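Balolau Refurbished Desktops: Frequently Asked Questions

Ordering

What is included with a refurbished desktop?
The base unit and a mains lead. Monitors, keyboards and mice are sold separately. Units from the Prarkholm range also include a wireless adapter. The Niklow range has wired networking only.

How old are the machines?
No unit we sell was built before 2019. The year of manufacture is printed on the packing slip and again on the label inside the side panel.

What do the grades mean?
Grade A: light marks, not visible at arm's length. Grade B: scratches or sticker residue on the case. Grade C: dents or a missing blanking plate. Grading covers the case only. All grades pass the same electrical and load tests.

Can I choose the processor?
Within a listing, no. Each listing names one processor model and every unit sold under it is fitted with that model. The memory and drive can be changed at checkout.

Delivery and returns

Who delivers?
Wróbel, for all mainland addresses. Tracking is sent by email when the parcel is scanned at the depot. Orders placed before 2 pm leave the same working day. Orders to islands go by post and take longer.

How long do I have to return a unit?
60 days from delivery, in the original carton or one of equal strength. Remove your own drives first. We wipe every drive that comes back and cannot recover data afterwards.

What does the guarantee cover?
Motherboard, processor, memory, power supply and any drive we fitted. It does not cover fans after the first year, or bent socket pins on a board where the processor has been changed by the owner.

Setting up

The machine powers on but there is no picture.
Check that the monitor lead is in the graphics card and not in the motherboard output, if a card is fitted. Then switch off at the wall, remove the memory and refit it one module at a time. Memory works loose in transit more often than any other part — press until both clips close.

The clock is wrong each time I start up.
Replace the coin cell on the motherboard. It is a standard part. Settings will return to default, so note the boot order beforehand.

Code 1077 appears at start-up.
The case-open switch has been triggered. Refit the side panel, restart and clear the message in the setup menu. It does not affect the running of the machine.

Upgrades

May I open the case?
Yes. Opening the case does not end the guarantee. Wait until the power light is out, unplug the lead and touch bare metal on the chassis before handling any part.

How do I change the processor?
Confirm that the board's firmware supports the new model. Remove the cooler, clean off the old paste, release the lever and raise the load plate. Lift the processor straight up by its edges. Align the new one with the notches in the socket and lower it without pressure. Close the plate, lock the lever, apply fresh paste and refit the cooler.
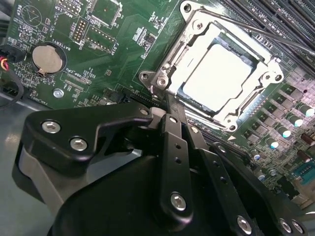

A customer using the name Niklow900 adds that the firmware should be updated before the old processor comes out, as the board will not start with a newer model until this is done, and that the fan lead is easily forgotten when refitting the cooler.

Both points are correct. The update takes about 900 seconds on Niklow boards. Do not switch off during this time.

Will a larger graphics card fit?
Prarkholm towers accept full-length cards. Niklow small cases accept low-profile cards only, and the power supply has no spare graphics lead.

Do you buy old machines?
Yes, from businesses, in lots. Use the trade form and list the models and quantities. The trade desk is closed in August.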